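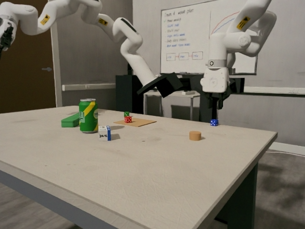

green soda can, big table

ok I've put 20 hours into the new Molen season update and I have thoughts. thread 🧵

1/ First up, the stamina change. Sprinting used to be free if you tapped the button instead of holding it, and everybody online knew it. That's gone. Tap or hold, you burn the same bar. My wingers are dead by the 70th minute and I kind of love it??

2/ It also means your bench matters again. I used to carry four backup strikers and one sad spare keeper. Last night I had to sub on an actual left back because mine was walking. WALKING. He got megged twice on the way off.

3/ Through balls. They toned down the lofted one (thank you) but the ground one is a little too good now, especially if you're playing out of the 4-2-2-2. If your center backs are slow, drop your line two notches before kickoff. I gave up 8 goals in two matches before I figured that out lol

4/ Switching defenders feels way better. You flick the right stick and it picks the guy you're pointing at. Last season it picked whoever it felt like. There's still a tiny delay on corners and I have conceded from it and yelled about it.

5/ Career mode people, you got stuff too! Scouting reports come in monthly now and the youth kids have personalities. I'm running Nivex up from the bottom tier and my best prospect is tagged "moody" and wants to leave every June. Rated 58. Sir, where are you going

6/ The transfer AI is still goofy though. Cemow offered me 3000 coins for my captain and then, same window, paid five times that for a backup keeper with a broken foot. I've reported it. I'd also like to sell them my keeper.

7/ Online: I'm at 636 rating points, up from the low 500s, mostly from sitting deep and countering. Matchmaking takes longer than it did before the update, especially late at night. Connection's been fine once I'm in. Two drops all week, both counted as draws.

8/ Stadiums! Tsao Park finally has the covered end and it is LOUD in headphones. The rain looks great there. The rain at every other ground looks the same as last year, so I guess they only had time for the one.

9/ Settings I changed, for the people who always ask: camera height up one, pass assist to semi, contain on manual, crowd volume way down except at Tsao. Shot assist I left alone. Tried it on manual for a night and hit the corner flag from the penalty spot

10/ If you only play one thing, play the new co-op cup. It's short, the rewards are decent and you can queue with a random if your friends are all asleep like mine.

going back in for a couple more. will add to this if they hotfix the through balls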